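SVG-Flagge von Usia: Seitenverhältnis und PNG-Vorschau
Forum Vektorgrafik & Wiki-Dateien > Dateien und Lizenzen

Kantenglatt
16. Juli 2021

Moin zusammen,
ich habe die Flagge der Gemeinde Usia neu als SVG gezeichnet, weil die alte Fassung nur ein abgepaustes JPG war. Die Vorlage ist die Satzung der Gemeinde, darin steht als Verhältnis 2:3. Hochgeladen ist die Datei jetzt, aber in der PNG-Vorschau mit 200 Pixel Breite erscheint zwischen dem blauen und dem weißen Streifen eine hellgraue Linie. In Inkscape sehe ich die nicht, im Browser je nach Zoom.
Liegt das am Renderer oder an mir?

dmocanu
Haarlinie zwischen zwei Flächen, die sich genau berühren. Das ist Kantenglättung. Beide Kanten werden für sich geglättet und der Hintergrund scheint durch. Leg den weißen Streifen als volle Fläche nach hinten und den blauen darüber, dann ist die Linie weg.
Gruß, Dorin Mocanu

Kantenglatt
Danke, probiere ich. Die Streifen waren tatsächlich drei einzelne Rechtecke nebeneinander.

V. Lévesque
Würde ich so nicht machen. Einfacher ist shape-rendering="crispEdges" an der Gruppe. Dann bleiben die Rechtecke getrennt und jeder kann später die Farben einzeln ändern.

dmocanu
crispEdges hilft bei geraden Kanten, aber das Wappen in der Mitte sieht danach aus wie ausgesägt. Und bei ungerader Vorschaugröße springt der Streifen um einen Pixel. Habe ich bei der Flagge von Gudeta gesehen, da wurde das nach sieben Versionen wieder rausgenommen.

V. Lévesque
Ich schrieb ja: an der Gruppe. Das Wappen gehört nicht in die Gruppe mit den Streifen. Bei Gudeta hatte man es an das Wurzelelement gehängt.

dmocanu
Gut, das stimmt. Das mit dem springenden Pixel bleibt trotzdem.

Wong_J
Andere Frage: Woher kommen die Farbwerte? In der Beschreibung steht nur »eigenes Werk«. Wenn das Blau aus der alten Datei übernommen ist, gehört die alte Datei als Quelle rein, auch wenn alles neu gezeichnet wurde.

Kantenglatt
Das Blau habe ich aus der alten Datei, ja. Die Satzung sagt nur »blau«. Ich trage die Quelle nach.
Zum Wappen noch was: Der Hintergrund im Schild ist kein glattes Weiß, in der Satzung steht »damasziert«. Auf der gedruckten Vorlage ist das ein Muster aus gebogenen Feldern, das sich wiederholt. Ich suche eine Form, die sich als pattern kacheln lässt. Vom Prinzip her so wie die Steppung auf meiner Matratze, nur viel kleiner:

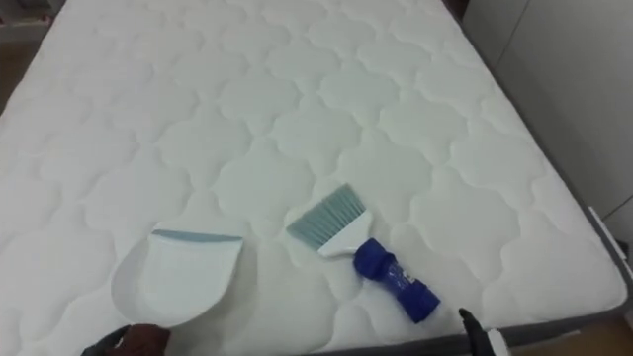 Steppmuster mit abgerundeten, sich wiederholenden Feldern

Mit einem Vierpass als Grundform käme ich hin, glaube ich. Im Moment liegen 52 einzelne Pfade im Schild, und das möchte ich nicht so lassen.

H. MacLeod
Vierpass geht. Du zeichnest eine Kachel, in der die Form in der Mitte ganz liegt und in den vier Ecken je ein Viertel, dann schließt es in beide Richtungen. Wichtig: patternUnits auf userSpaceOnUse setzen, sonst verzerrt sich das Muster mit dem Schild.
Ob man die Damaszierung überhaupt zeichnen sollte, ist eine andere Sache. Heraldisch ist das reine Verzierung und steht dem Künstler frei. Ich würde sie weglassen. Bei 200 Pixel Breite sieht man davon sowieso nur grauen Matsch.

Wong_J
Sehe ich anders. Wenn die Satzung sie ausdrücklich nennt, gehört sie rein. Für kleine Größen kann man eine vereinfachte Fassung als eigene Datei anlegen. Aber bitte verlinken und nicht die eine mit der anderen überschreiben.

H. MacLeod
Zwei Dateien für eine Gemeindeflagge, und in einem halben Jahr pflegt man nur noch eine davon. Bei Millero hatten wir genau das: In der großen war das Blau korrigiert, in der kleinen bis Februar nicht.

Wong_J
Dann war es ein Pflegeproblem und kein Argument gegen die Damaszierung.

Pultard
Kurz dazwischen: Patterns sind beim Export als PDF nicht überall sauber. Ich wandle sie für den Druck immer in Pfade um. Fürs Wiki reicht aber das pattern, und die Datei bleibt klein.

Kantenglatt
Stand jetzt: Weiß liegt als volle Fläche hinten, Blau darüber, die Linie ist in der Vorschau weg. Die Kachel ist gezeichnet, an einer Ecke passt der Anschluss noch nicht ganz. Quelle ist ergänzt. Die Damaszierung lasse ich erst mal drin, in sehr hellem Grau.

dmocanu
Prüf bei der Ecke, ob die Kachelbreite eine krumme Zahl ist. Auf ganze Werte setzen – meistens war es das schon.

Kantenglatt
War krumm, ja. Jetzt schließt es. Neue Version lade ich heute Abend hoch.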